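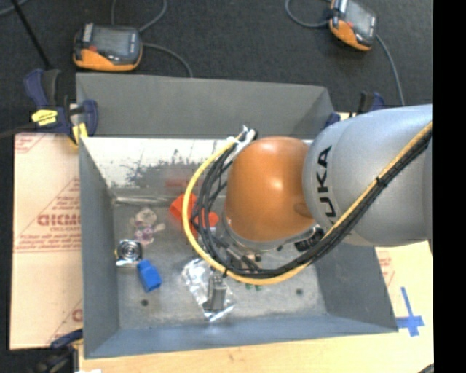 Can a witness take back a statement once it has been signed?

Posted in: Courts and evidence
Tags: witness statements, criminal courts, England and Wales

odex_reader

Hello all, first post after months of lurking, and I'm so glad this place exists! I've been called as a witness in a Crown Court trial and I have got myself into a bit of a tangle, so I'm hoping one of you lovely people has been through something similar.

Back in February I gave a statement to the police about a fight outside the Wunitz, which is a music bar near my flat. I'd seen part of it from the bus stop on the other side of the road. The officer typed as I talked, I read it on a little screen and signed it, and the whole thing was over before my tea had gone cold.

I got a copy last week and sat down with it properly. Most of it is spot on. But there's one line that says I saw the man in the green jacket throw the first punch, and the more I go over it the more I'm certain that I didn't. I heard shouting, I looked up, and he was already swinging. My friend was stood next to me and told me he'd started it, and I think I just folded that in with everything else when I was talking. It wasn't a lie, I believed it when I said it. But it isn't something I saw with my own eyes, and it seems like rather an important thing to get right!

So, can I change it? Is "retracting" the same as correcting one line? Do I have to wait until I'm in the witness box, or should I tell someone now? And (this is the bit that keeps me up) could I be in trouble for signing it? There's a declaration at the top about being prosecuted if I've said anything I know to be false.

I've searched the forum and found plenty about people wanting to drop charges, but that isn't me at all. I'm happy to go to court. I'd just like to say the right thing when I get there.

Should have said, this is England. I don't have a solicitor as I'm only a witness.

3 replies

wyssandtell

Oh well done you for reading it again, so many people don't look at theirs until the morning of the trial! I'm not a lawyer these days but I worked as a clerk in a defence firm for 11 years and I loved every minute, so I'll give you what I can.

Yes, you can put it right, and please do it now. Ring or email the officer in the case (the name and number should be on the letter that told you about the trial) and say you'd like to make a further statement to correct something in your first one. If you can't get hold of the officer, try the witness care unit, they're the ones who send out the dates and they can pass it on.

What will normally happen is that you make a second, short statement. The first one doesn't get rubbed out or swapped. Both stay in the case, and the second says something like "In my statement I said that I saw the man in the green jacket throw the first punch. I did not see the first punch. When I looked up he was already swinging his arm. I was told by the person I was with that he had started it." Plain words, what you saw and what you heard, and how the mistake came about.

The defence should be told about it if it could help their side, and a change about who hit first could matter a great deal, particularly if he's saying it was self-defence. That's another reason to be quick about it. If it first comes out when you're in the witness box there may be a long legal argument and everybody sent out for coffee, and I've seen a trial put off for months over less than this.

On retracting: people usually use that word when a witness takes back the whole account, or says they no longer support the case. Yours is a correction. I'd use the word "correct" when you ring up, it saves them getting the wrong end of the stick and sending someone round to ask if you've been leaned on. They may ask that anyway, so don't be offended! It's a perfectly sensible thing to check when a witness changes anything.

About the declaration. Look at the wording again, it's about things you know to be false or don't believe to be true. You've said you believed it at the time. An honest mistake is a different thing altogether from a made-up story. If you're still worried, Citizens Advice is a good place to begin, or pay for a short chat with a criminal solicitor on your own account before you sign anything further.

A few odds and ends that I used to tell witnesses, hope they're useful:

Don't ring your friend to compare notes. It's very tempting and it can cause real problems, as the defence is bound to ask if you've talked it over. If you already have, say so when you're asked.

Keep the email you send. Note down who you spoke to and what time.

Ask for a copy of the new statement.

You'll be given your statements to read before you go in. Take your time over them. The usher won't mind.

And in the box, if you don't know, "I don't know" is a complete answer. Juries like a witness who says that. Do come back and tell us how you got on!

zultero

this is all wrong imo, once its signed its signed. my cousin tried to change his and the judge went mad at him. they read the old one out in front of everyone and made him look a right fool. just stick to what you put and keep it simple

wyssandtell

Zultero, I'm sorry your cousin had a rotten time, but please don't stick to something you know is wrong! Evidence in court is given on oath or affirmation. Repeating a line there after you've realised it isn't true is far more serious than having made a slip in the first place. I'd guess your cousin changed his story on the day with no warning, and in that case yes, he'd be asked about the old version in some detail. An earlier statement that doesn't match can be put to a witness, and in a criminal trial the jury may be allowed to treat it as evidence too.

Even with a correction made in good time, odex_reader should expect to be asked about it. "Why did you say one thing then and another now?" is a fair thing for a barrister to ask. The reply is the one already given in the post, and it's a good clear one.

lanternjaw_300

Just adding a bit from the witness side as I was one last year. I corrected a time in mine (I'd put 11 at night and my phone showed it was later). One phone call, then an officer rang back and I did a new page at the station. It was so much less scary than I'd built it up to be! At court I was asked two questions on it and then they moved on to the lighting in the car park for what felt like forever.

Also, ask about a visit to the court beforehand. The Witness Service will show you round a courtroom if you ask, and they were wonderful with me. Take a book, take snacks, and wear shoes you can sit about in.

odex_reader

Thank you, thank you! I rang the number on the letter at half past nine this morning and the officer was completely fine about it. I'm going in to do a second statement and I've written down the exact words I want to use so I don't drift again. I haven't spoken to my friend about it since I got the copy and I'll leave it that way. Have also asked about the court visit, what a brilliant idea.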